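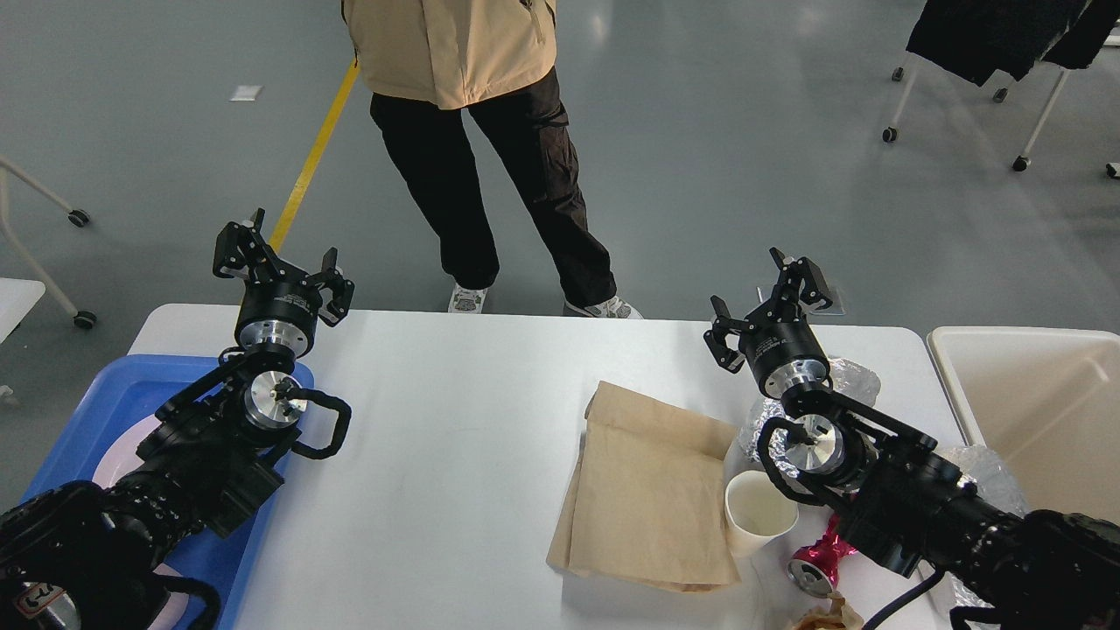

分拣二组从上个月开始，有一张工作台交给两支机械臂来做。很多同事在食堂问我，这件事对大家的班次有什么影响，所以编辑部请我写一点说明。我的中文是在工作里学的，写得不够漂亮，请各位原谅。先讲工作的内容。送到这张台子上的，是办公楼和餐厅收回来的干垃圾：揉皱的纸袋、白色纸杯、压扁的铝罐、铝箔、透明塑料袋，桌子右边放一个米色的塑料箱。这些东西我们的手非常熟悉，可是对机械臂来说，每一件都是新的形状。一只纸袋今天这样皱，明天那样皱，夹爪应该从哪里下去，需要一次一次地学习。

设备和程序由Rovitz公司提供，Plotdale厂区是第一个试用的地方，如果结果可以接受，Stalley厂区在七月也会安装一套。到本期通讯截稿，这张台子一共记录了3,881次抓取。这个数字包括失败的抓取，我特别请工程师不要把失败的删掉。最难的是透明塑料袋，其次是薄的铝箔。铝罐比较容易，纸杯有时候会被夹扁，不过对分拣没有什么关系。

速度方面，我必须诚实地写：现在还是人比较快。一位有经验的分拣员做完一盘，机械臂大概只做完半盘。工程师们希望到夏天能够接近人的速度，我个人觉得这个计划有一点乐观。但是我们选择这个工位，本来也没有把速度放在第一位。去年二组的工伤登记里，划伤和手腕疼痛占了大部分，划伤多数来自金属罐的边缘。手腕的问题更慢，也更难看见，往往等到同事去看医生的时候，已经疼了很久。
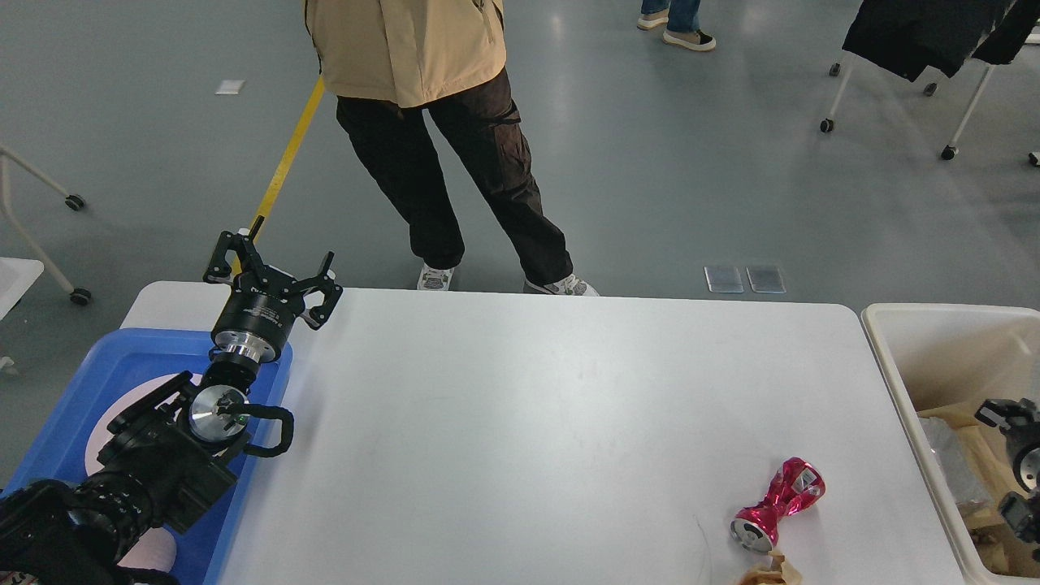
那么人做什么呢？目前每个班安排一位同事看管这张台子。他的任务是把物料摆上去，看夹爪有没有拿错，遇到程序停下来的时候，在记录表上写清楚原因，然后重新开始。这个岗位我们叫做“台边员”。参加的同事需要先上40个小时的培训，培训时间照常计算工资，夜班补贴也不减少。第一批有12位同事报名，现在都已经轮过至少一次班。

我问过他们感觉怎么样，回答不太一样。有人喜欢，说下班以后手不酸了，晚上还可以做家务。也有人觉得站在旁边看着，比自己动手更累，眼睛累，心里也着急，总是想伸手去帮忙。关于这一点，请大家务必遵守规定：机械臂在运行的时候，手不可以伸到桌面上方。需要拿走东西，先按停止按钮，等两支手臂都停稳，再动手。地面的黄线请看清楚，线边不要堆放箱子和推车。

还有一个问题，我收到最多，就是会不会减少人员。我把厂区经理的答复照原样转告给大家：试用期间，二组的编制不变；试用结束以后如果要调整，必须先和员工代表商量，并且提前30天书面通知。我知道“试用期间”这四个字不能让每个人都放心，我自己也不是完全放心。所以员工代表要求，每次和Rovitz开会都要有一位分拣员在场，有发言的权利，这个要求已经得到同意。二月的会议由Akbari班的同事参加，他们提出台面太低，弯腰摆放物料不舒服，供应商答应去看能不能加高。

另外，记录表也会改一版。现在的表只有“成功”和“失败”两栏，台边员写的备注没有地方放，常常写到背面去了。新的表会增加一栏写物料种类，再增加一栏写停机的原因。旧表请不要扔，交到班长那里。

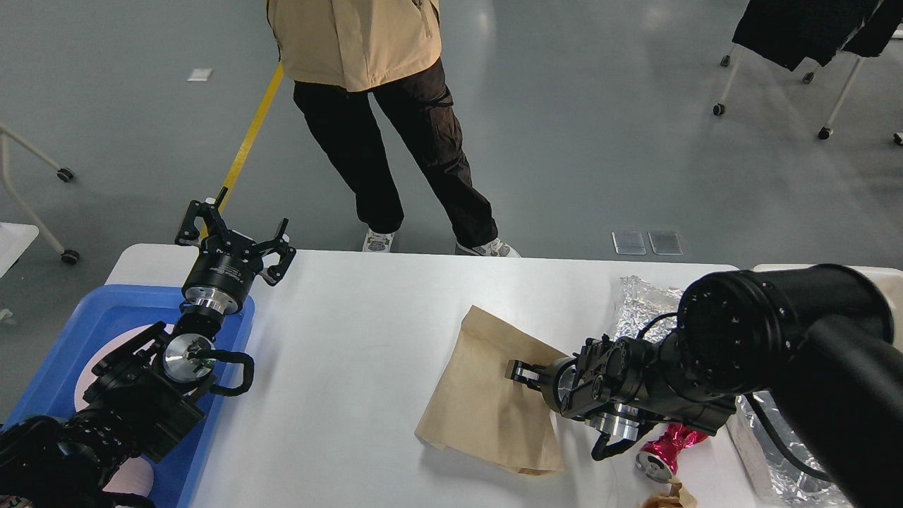

二组工作台，右侧夹爪压住一只纸袋。

想报名第二批培训的同事，请到班长那里登记，写上姓名、班次和方便的时间。不想参加的同事不需要说明理由，原来的工位照旧。有意见或者疑问，也可以写纸条放进更衣室门口的信箱，我每个星期五收一次，匿名的也会回答，答案登在下一期。

西格林德·弗勒利希（Sieglinde Fröhlich），分拣二组
22/02/2019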